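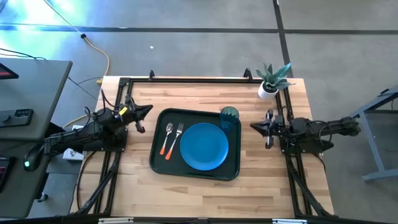

Stetudau After-School Meals: Progress Report, April

Home | Programs | Reports | Give

To: Nandini Thomas, Nustar Fund
From: Eulalia Quiroga
May 18, 2021

Quick one, full numbers to follow with the quarterly.

Suppers served in April: 434. Kids enrolled: 39, up from spring break. Waitlist still 10, mostly the younger group.

Kitchen permit came thru. Walk-in cooler repair not done, parts on back order, Sudheer chasing the vendor again Thursday.

Spending at 94 percent of the food line. Produce went up. Would like to move a little over from printing if thats ok with you, need a yes by end of month.

Staffing: Unathi now full time. Still short a driver for the late route. Two interviews set.

Parent survey out, replies slow. Will resend in Spanish.

Receipts attached seperately.

E.Q.

We use cookies to improve your visit. Accept | Settings

© 2021 Stetudau | Contact us | Back to top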